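About Toltby

We try out grippers so that other people can choose one without guessing. Toltby is a small test workshop in Vuvside, and what we do all day is put robot fingers, arms, cameras and controllers through the same dull, everyday jobs and write down how each one got on. We love this work! Few things make us happier than a new set of finger pads arriving in the mail, and the coffee usually goes cold while we bolt them on.

The company began with a disagreement over a gripper. Two of us had bought different models for the same packing job, each was sure the other had picked badly, and there was no fair way to settle it. So we cleared a bench, wrote a list of tasks and ran both. The list was too short and half the tasks were badly worded, but we had such a good time fixing it that we never really went back to packing.

How we test

Every gripper gets the same 96 tasks, in the same order, on the same kind of plain white table. Most of the tasks use things you'd find in a kitchen or a desk drawer – cups, lids, spoons, tape, a folded cloth. Thin plastic is a favorite of ours. It gives when you squeeze it, it tips over easily, and a gripper that handles steel parts all day can make a real mess of it.

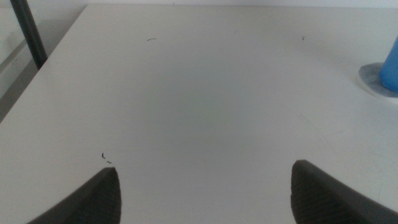
Finger pads take up more of our time than anything else. Two grippers can have the same motor and the same stroke and still behave like different machines once you change the surface that touches the object. We try smooth pads, ribbed pads, pads with a fine grid, soft ones and hard ones, and we keep notes on how each of them wears. A pad that is great for the first 400 grasps may be a lot less great after 900, and we think buyers should get to see both numbers.

Then there are the cameras. We compare views from the wrist with views from a fixed spot by the table, and we have long (and very friendly) arguments about which one matters more. The wrist view is wonderful up close, when you want to know where the fingertips are. The fixed view helps you see the whole reach of the arm and what it might bump into on the way. Most of our customers end up wanting both, though several have done fine with one. 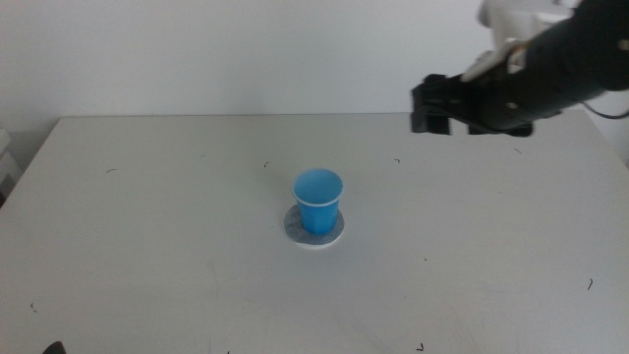 Blue cup on a round coaster, with the gripper open at the back of the table.

Controllers came last, and we're still learning. Our first comparison, in October, was between the Sobczak controller and our own homemade one, which we call Juketti. Sobczak was steadier on slow moves near the table. Juketti was quicker to set up and much easier to stop in the middle of a task, so we kept both and now run every arm on each of them where the wiring allows it.

What you get from us

The test log holds 3,767 entries at the moment, and customers can read all of it, failures included. A report from us has the task list, the settings we used, video of every run and a page of plain opinions from whoever sat at the bench. We mark the opinions as opinions. If we changed a pad or a speed setting halfway through, that's in there too.

We don't sell grippers and we don't take a cut from anyone who does. Makers can lend us hardware, and plenty do, but they see the report at the same time as everybody else.

Come and see us

Visitors are welcome at the Vuvside workshop from 2 p.m. on working days. Bring the object that's giving you trouble – the slippery one, the floppy one, the one with the odd handle – and we'll put it on the table and have a go together. Please write ahead if you're bringing an arm of your own, so we can free up a bench and find the right mounting plate.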